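Sernow Tape Echo, rack version

I've been mixing other people's records in Lisville long enough to be suspicious of anything that promises "warmth," so I put off trying this one for ages. Then a drummer friend left his with me in April and I never really gave it back (I bought him a new one, we're fine!).

It's a stereo echo with a spring reverb tucked in behind it, and it sounds best when you push it too hard. Vocals get a soft, slightly seasick trail. Snare drums go off like someone slamming a door in the apartment downstairs. I used it all over the last Braretti EP, mostly on the organ, and on one song the repeats are louder than the organ itself - the band asked for more.

You get 4 playback heads, each with its own switch, and delay times from 48 milliseconds up to almost 200 on the shortest setting. The slow setting goes a lot longer and gets murky in a way I love and some people really don't. If you want clean, even repeats, get the Thiele digital one and save yourself some money.

A few things I'd want to know before buying. It's heavy, so use all the screws and put it low down. The input knob is touchy past the halfway point. Tapes last me a good few months of daily use, and swapping one takes 10 minutes once you've done it a couple of times - the first time, set aside an evening and keep the cat out.

We ship it with one spare tape, a power cable and a printed manual that I wrote myself, so blame me for the jokes. Balanced ins and outs on the back, plus a footswitch jack if you want to kill the repeats mid-song.

Back in stock 15 November 2025. Email me if you're stuck between this and the desktop version and I'll talk your ear off.

Related items
Sernow Tape Echo, desktop version
Spare tape, pack of two
Sernow footswitch
Thiele Digital Delay
Braretti EP on vinyl
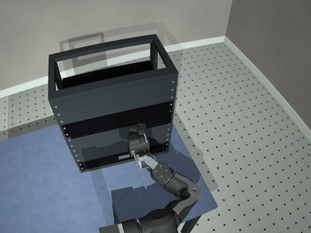 Dark gray rack with blank panels up top and black units below.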